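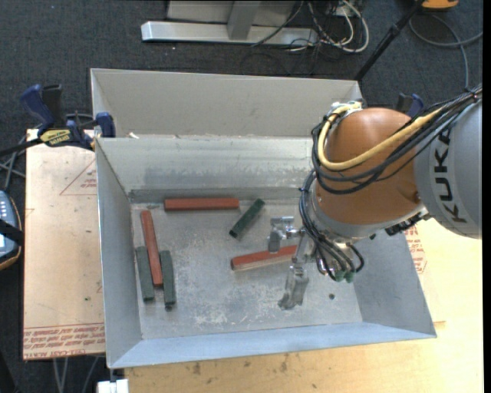
January 21, 2023
By Hiwot Gudeta

Part 2: Setting up your Fullov sourdough jar

1. Wash the jar and let it dry - I skip soap.
2. Stir in flour and water until you can't see dry bits.
3. Set the lid on loosely.

Note: mine took almost two weeks to get going, so hang in there!

Caution: don't screw the lid down. Gas builds up.

Comments

Iresha Howlader: Does rye work?

Hiwot Gudeta: Yes, I've fed mine rye since September - love it!

Wutitik118: My lid sticks.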